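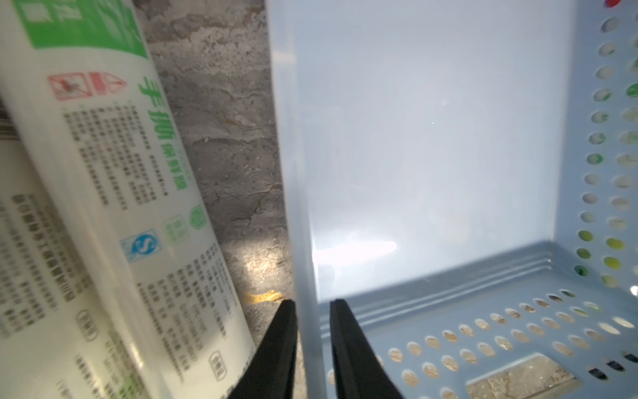

tinwhistler
I've just finished the Haltlow memoir, the one their drummer wrote, and I'm in two minds about it. The first half is very good. He covers the years playing in pub back rooms and the first record in detail, and he is fair to the rest of the band. Then it speeds up and the last two albums get one short chapter between them. I keep my music books in a pale blue plastic basket much like the one in the picture, and this one will probably go back in there and stay. Has anyone else read it?

marrow_lane
Read it in December. I disagree about the second half. He says early on that he didn't enjoy making those last two albums, so I wasn't expecting much on them. The chapter on giving up touring is the best thing in the book. I read it twice.

tinwhistler
That chapter is good, I'll give you that. I still wanted to know how the songs were written. 81 pages on the first tour and hardly anything on the writing of Plivov, which is the record most people know them for.

offbeat_dan
Plivov was mostly the singer's work though. The drummer wasn't in the room for a lot of it and says so. I'd rather he left it alone than guessed.

kettle_and_string
I had the audiobook. He reads it himself and it suits him. You can hear where he finds it hard, especially the part about his father. I don't think I'd have finished the print version. Some of the studio talk goes on a bit.

marrow_lane
How long is the audiobook?

kettle_and_string
17 hours. I did it over 3 weeks on the bus.

sleeve_notes
Has anyone compared it with Ó Flaithearta's book on the same scene? He wasn't in the band but he was at most of the early gigs, and his account of the Tendbridge show is quite different. In his version the band walked off after 2 songs. In the memoir they play the full set and the power goes at the end.

offbeat_dan
I was at Tendbridge. They played more than 2 songs. I don't remember the power going either, so I'm no help.

tinwhistler
I haven't read Ó Flaithearta. Is it worth getting?

sleeve_notes
Yes, if you can find it cheap. It's dry, and there's no index, but he kept his diaries and quotes from them. I trust it more on dates. The memoir is better on what it was like to be in the van.

marrow_lane
I thought Ó Flaithearta was unkind about the bass player and gave up on it halfway.

sleeve_notes
He is a bit. It eases off later on.

tinwhistler
Thanks. The library has a copy, so I'll pick it up on Tuesday and post again when I've got to Tendbridge.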